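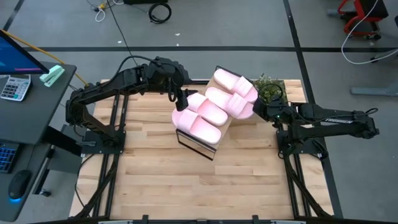 Pink slides on the maple table, two pairs. The small plant stays with them.

Monique Marty
8/18/21
I am making order in my summer shoes this week, and I begin with the slides. I will write in small posts so I do not forget what I decided.

Monique Marty
The soles are thick and the strap is wide, one piece across the top. For the house I like this type very much. For the stairs in Hamel, not so much. I go slowly there.

Monique Marty
Before, all slides lived in a bag behind the door. When I needed the left one I always found the right one. So now each pair must have its own place.

Monique Marty
I put them on top of a box to see how much room they take. If they overlap a little it is fine, but the pile becomes high quickly. The shelf from Vikidero is 70 cm wide and I want to keep half of it for boots in January.

Monique Marty
For washing I use lukewarm water, a drop of dish soap and an old toothbrush. Pastel pink shows everything, especially dust from the road to Likdale. Please do not dry them in strong sun, my older ones became yellow.

Monique Marty
A friend asked if I sell one pair. No, my sister will take it when she comes from Trorkcombe. We have the same size, this is very practical and also a little dangerous for my closet.

Monique Marty
Next are the sandals with buckles. I have nine pairs and I wear maybe three. If you know a good way to store buckles so they do not scratch the other shoes, please write to me.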